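# Chapter 8: When the Arm Lets Go

I've been putting off this chapter since February, and my co-author Beathag Gillies has been very patient about it. The earlier chapters were all about getting a small arm to do what you want. You've sized your servos, you've worked out your reach, you've had the thing waving at your family. Lovely! Now we need to talk about the afternoon mine had a fault, and why I'd clamp, fuse and label everything differently if I had my time over.

The task we'll use all the way through is the lid task. You've got a box with a round hole in the top and a wooden lid with something on it to grab, and the arm has to deal with the lid without knocking anything about.

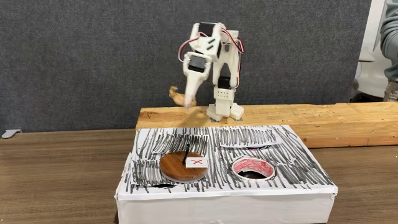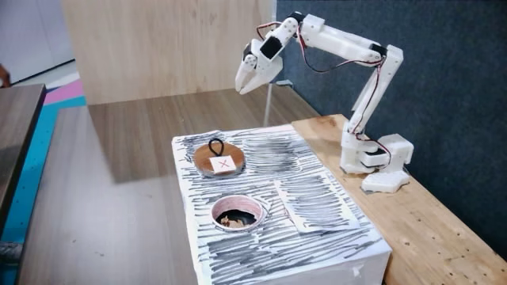
My own trouble started with a brownout. I was running the lid task over and over to see how the joints held up (this was for a talk I'd promised Craig Dunbar, who organises the Plornedness hobby nights and does not let you off a promise). The arm had done 648 cycles without a hiccup and I'd got cocky. I had a cuppa in one hand and the other hand resting on the bench, well inside the reach of the arm, in exactly the spot I tell everybody else to keep clear.

On cycle 649 the elbow and the shoulder both asked for a big gulp of current at once. The supply voltage sagged, the controller reset, and for a moment there were no commands going out at all. The arm drooped. Then the controller woke up and did what I'd written it to do on start-up, which was drive every joint straight to its home position at full speed. It came up off the box like a startled galah and collected my knuckles and the cuppa on the way through.

I wasn't badly hurt. A printed arm with hobby servos can't do what a factory machine can, and a bit of bruising was the worst of it. But I'd had my face down near that gripper not long before, squinting at a loose screw, and I've thought about that quite a lot.

## 8.1 Three faults wearing one coat

When I wrote the incident up in my logbook on 1 November 2021, I put down "power fault" and went to bed. Beathag read it the next day and sent it back covered in questions. She was right to. Have a go at pulling it apart yourself before you read on.

**The supply was too small.** I'd added up the running currents of the servos and bought to suit. Stall current is a different beast, and a servo that's starting under load looks a lot like a stalled one for a fraction of a second. My Honitz supply was doing everything printed on its label. I'd asked for more than that.

**The reset was dangerous.** Losing power is a nuisance, and an arm that droops will usually drop what it's holding and stop there. The hit came from the recovery. Any program that moves a joint before a person has said "go" has a fault in it, whatever the power's doing.

**My hand was in the way.** I'd drawn a keep-out line in my head and nowhere else. There was no tape on the bench and no stop button, so the only way to kill the arm was to reach past it to the wall switch.

You could fix any one of these and I'd have finished my tea. We'll fix all of them, because the next fault you get won't be the same as mine.

## 8.2 Before you power up again

Do these with the arm unplugged:

- Find the stall current for each servo in its data sheet and add them all up. Write the total inside the lid of your parts box.
- Tug every servo lead gently at both ends. Loose loops are fine if they can't reach a moving joint. Swing each joint by hand through its travel, slowly, and watch where the wire goes.
- Check that the base can't tip or slide with the arm stretched right out.
- Put a stop button on the servo power line, on your side of the bench.
- Mark the full reach on the bench with bright tape, then add 11 centimetres.

That last figure is my own fussiness – Beathag reckons half of it would do. If you're sharing the bench with kids, use mine.

## 8.3 A start-up that waits

Open the start-up routine you wrote back in Chapter 2 and look for the line that sends the joints home. We're going to take it out. In its place goes a short routine that keeps the servo power off, waits for a button press, and then moves one joint at a time at a crawl, beginning with the gripper and working back towards the base.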